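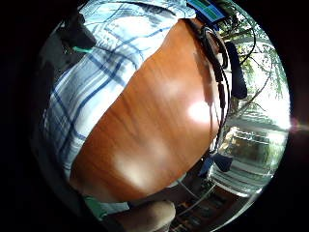
Repair table gets its desk back, Kilach hall open again Mondays

29/06/2026

Quick one before the deadline. The Monday repair table at Kilach hall is running again after a gap since May, and the big glossy wooden desk is back in use. Orange-brown top, long dark grain, shiny enough to throw the light right back at you. Regulars will know it. Screen at one end, black cables hanging down the side, same as ever.

The desk went out to Quintana, the furniture workshop on the Cisthorpe road, for a new finish. Old top had ring marks, a burn from a soldering iron and what Aurelio Arroyo called "fifteen years of tea". He runs the workshop with Rocío Cordero. They sanded it back, fixed one loose leg, put on several coats and then left it alone for as long as the hall could stand it.

"People wanted it back sooner," Cordero said. "You can't rush a finish. Well you can, and then we do it again."

Cost of the job was $2000, paid out of the spring sale and a grant from Primel, the hardware store in Cisthorpe. The store also gave 50 felt pads to go under anything heavy. Please use them.

Doors open at 2 p.m. Bring small stuff: lamps, radios, toasters, chairs you can carry on your own. No microwaves. No TVs, there isn't the room. Clothes mending is in the side room as before, Gwawr Gwynne has the two sewing machines and asks that people wash things first.

Mỹ Doãn is taking bookings for the computer end of the desk. Slow laptops, printers that won't talk to anything, photos stuck on an old phone. Slots are half an hour. Bring the charger, she says, and bring the password too, she had four people in one afternoon last winter who didnt have it.

Cables are still a sore point. Bonifacio Escobar wants a tray put under the desk to get them up off the side, and Quintana has offered to fit one, but that means drilling into the wood and not everyone's keen so soon after the new finish. A clip-on kind has been looked at. More on that when there is more.

Other bits. Parking is at the back only until the road work on the front side is done. Coffee is a dollar now, up from fifty cents. The box of odd screws and knobs has moved to the shelf by the door, help yourself, and drop any spares in there.

A note on the desk itself, as it has come up alot. Hot mugs go on the counter by the sink. Soldering goes on the metal bench. Wipe up spills with a dry cloth, no spray polish, Arroyo was firm on that one. If you see a scratch tell someone, Quintana will touch up small marks free for the first year.

Gwynne is also after thread, any color, and zippers over ten inches. Leave them in the side room or with whoever is on the door.

To book a computer slot, sign the sheet in the entry or ring the hall in the mornings. Everything else is walk in, first come first served, last repairs taken half an hour before close.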